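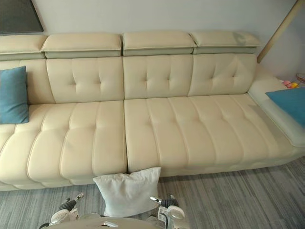

23 Jan 2021

The transfer of the lecture recordings to the new archive resumed this morning. Of the 355 files held on the Tarutham drive, 236 have now been converted and checked for sound. The remainder will be taken in the order in which they were filmed, except for the December series, which has been requested early by Jacqueline Lefèvre and must therefore go to the front.

Pesiteo was updated to the current version before work began. The update removed the saved export settings without warning, and these had to be entered again by hand from the printed sheet. A second copy of the sheet has been placed in the green folder. The first file exported afterwards was too quiet – the level had returned to its default – and was done again.

Two recordings could not be opened at all. Both came from the old Tanguy recorder and stop short in the index. A repair was attempted on copies only, with one recovered in full and the other still silent after the opening remarks. The originals have not been altered.

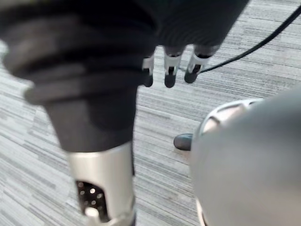

Should the old drive be cleared once the transfer is complete? It should be kept as it stands until the second backup has been read back in full.

Plesach was left to run the overnight backup, with 2,448 items in the queue, including captions and slides. The estimate on the screen changed too often to be worth recording here. Notifications have been switched off so that the job is not interrupted by a restart, as happened in December.

Mme Lefèvre has asked for a list of titles by Monday's meeting to be replaced by a full index with running times. The index stands at 23 pages and still lacks the speakers' names for the earliest talks.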